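Thursday, June 12, 2025

In by 8. Bok-nam Ko was already at the cell with the cover off the right wrist, so I left her to it and did the log from last night. The log said the right gripper had faulted on closing, twice, both times near the end of the shift. Whoever was on had cleared it and carried on. I would have done the same at that hour, but I'd have written down what it was holding.

We started with the fingertips. The screws on the right pair had backed out a little, one more than the other, and there was play when I pushed the tip sideways with my thumb. Cleaned the threads, put on a drop of the blue threadlocker, tightened them in turns. I then checked the left pair, which were fine. Bok-nam had those off in February when we changed the pads and she is more patient with threadlocker than I am.

After that I wiped both wrist cameras. The right one had a smear on the lens. Ran the homing routine and the right gripper opened to its full width and stopped where it should. The number on the Plikovus screen was 80, same as on the setup sheet. Before the screws were tightened it had been reading 4 under and I'd been blaming the encoder since Monday. I had even started writing the email to Rendora about a replacement. Deleted that.

The next job was the slow checks with both arms. I wanted to see whether the two sides still agreed on where the table is, as any time a fingertip comes off it can go back on a hair differently. We taught the touch point again for the right side and left the other side's values alone. Bok-nam thinks we should redo both every time. She's probably correct, but it takes most of an hour and we had the bottle runs to get through.

Had a coffee, then the bottle runs.

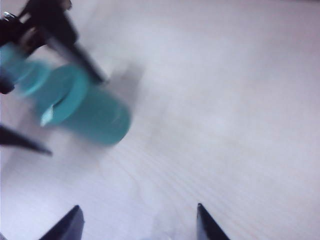
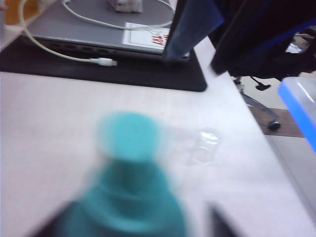 Wrist camera views from the bottle runs, teal item in both.

Went through the recordings at lunch. The wrist cameras still blur a lot when things move, which I knew. I have the exposure set longer than I'd like. Shortening it makes the picture too dark unless we add a lamp, and the last lamp put a glare on the table that was worse than the blur. I made a note to try it at half the current value with the ceiling lights all on. If that doesn't work I'll leave it be. Kikmont want the recordings sharp enough to judge the grasp, and for that the slow runs are good enough.

Did 7 runs in all after lunch. No closing fault in any of them. I don't want to call it fixed yet — the fault came late in the shift both times, so it may need the motors warm to show itself. I've asked for the cell to be left on tonight with the slow cycle going, and Um will look at the fault list before going home.

One other thing, the cable at the right elbow. It rubs on the bracket when the arm folds in. The sleeve is scuffed but not through. I turned it so the worn part faces out and moved the tie down a bit. It wants a longer sleeve. I looked in the drawer and we have the wrong size and a great many of them. Ordered the right size, two lengths.

Also changed the setup sheet so it says to check fingertip play by hand at the start of each week. It takes a minute. Bok-nam asked me to add the screw torque as well, and I had to go and find it in the manual, where it's in a table at the back under a heading that has nothing to do with grippers. Wrote it on the sheet in pen for now.

Put the cover back on the wrist and swept up. One of the small cover screws is missing. Looked under the bench and in the tray and couldn't find it. Used a spare from the jar, slightly longer, but it seats all right.

Tomorrow: fault list first, then the exposure test. Call Rendora about the pads, as we are down to the last pair. Bring the good hex keys back from home.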